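4.2 Essen am Arbeitsplatz: Anordnung der Dinge auf der Tischfläche

Die im vorigen Abschnitt beschriebenen Nutzungstagebücher zeigen, dass Zwischenmahlzeiten in den untersuchten Büros überwiegend am Schreibtisch eingenommen werden, auch dort, wo eine Teeküche auf demselben Stockwerk liegt. In der Stichprobe Wirport betrifft dies 72 Prozent der protokollierten Mahlzeiten. Für die Auswertung ist deshalb von Bedeutung, wo Lebensmittel auf der Tischfläche abgelegt werden und welchen Abstand sie zu Eingabegeräten, Unterlagen und persönlichen Gegenständen haben. Wir unterscheiden im Folgenden zwischen der Arbeitszone (Tastatur, Maus, aktuelles Schriftgut), der vorderen Ablagezone zwischen Tastatur und Tischkante und der hinteren Ablagezone jenseits der Tastatur. Die Zonen wurden nicht vorgegeben, sondern aus den Skizzen der Teilnehmenden abgeleitet.

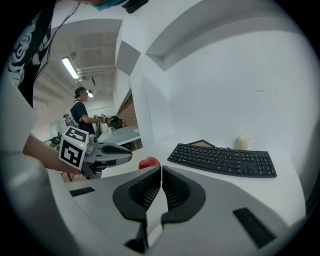
Obst wird anders abgelegt als Getränke. Während Gläser und Tassen in den Skizzen fast durchgehend in der hinteren Ablagezone eingetragen sind, häufig zur Wand hin, liegt Obst meist in Griffnähe und ohne festen Platz. Der Arbeitsplatz in Abbildung 6 folgt diesem Muster: Der rote Apfel liegt unmittelbar auf der weißen Tischplatte neben der schwarzen Tastatur, das Glas mit der hellen, cremefarbenen Flüssigkeit steht weiter hinten an der Wand. In den Befragungen wurde der hintere Standort mit der Sorge vor verschütteter Flüssigkeit begründet. Für Obst nannte keine der befragten Personen eine vergleichbare Regel; mehrere gaben an, über den Ablageort noch nie nachgedacht zu haben.

Die Tastatur wirkt in dieser Ordnung als Grenze. Bei Tischen mit einer Tiefe unter 72 cm bleibt vor einer Tastatur in voller Größe nur ein schmaler Streifen, der zugleich als Handauflage dient. Wer dort isst, schiebt die Tastatur nach hinten und verkleinert damit die hintere Ablagezone. In den Protokollen der Gruppe Kondeo ist dieses Verschieben 40-mal vermerkt, in der Gruppe Wirport 20-mal. Der Unterschied erklärt sich zum Teil aus den Möbeln: Die Tische der Gruppe Kondeo sind flacher und haben keine Verlängerung zur Seite.

Nach Čierny lassen sich Gefäße am Arbeitsplatz danach einteilen, ob sie eine Mahlzeit begleiten oder dauerhaft auf dem Tisch verbleiben. Wir übernehmen diese Einteilung mit einer Änderung. Kleine Schalen und Teller gelten bei uns auch dann als begleitend, wenn sie über mehrere Stunden stehen bleiben, sofern sie am Ende des Arbeitstages abgeräumt werden. Schalen ohne Inhalt wurden gesondert erfasst.

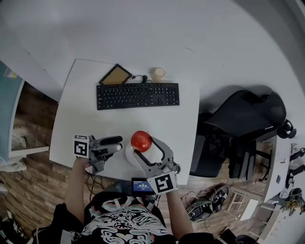

Abbildung 6: Arbeitsplatz mit Apfel, Tastatur und Trinkgefäß in zwei Ansichten. Oben: Apfel auf der Tischplatte. Unten: Apfel auf einer kleinen weißen Schale vor der Tastatur.

Die Verwendung einer Schale verändert den Ablageort deutlich. Von den 200 ausgewerteten Einträgen zu Obst enthalten 72 einen Hinweis auf eine Schale oder einen Teller, und in diesen Fällen befindet sich das Obst überwiegend in der vorderen Ablagezone. Ohne Unterlage verteilt es sich über den gesamten Tisch, einschließlich der Flächen neben dem Nummernblock und vor dem Bildschirm. Eine Schale legt also einen Platz fest, der auch nach dem Essen erhalten bleibt und für Kerngehäuse oder Schalenreste genutzt wird. Ob sie wegen des Obstes geholt wurde oder bereits auf dem Tisch stand, geht aus den Einträgen nicht immer hervor.

Persönliche Gegenstände wie Bilderrahmen oder kleine Figuren werden dagegen beim Essen kaum bewegt. Sie stehen am Rand und begrenzen die hintere Ablagezone, ohne dass dies in den Befragungen als störend genannt wurde. Für die Fallstudie Drellell in Abschnitt 4.3 wurden sie daher als feste Elemente behandelt und nur zu Beginn und am Ende der Erhebung im Juli eingezeichnet.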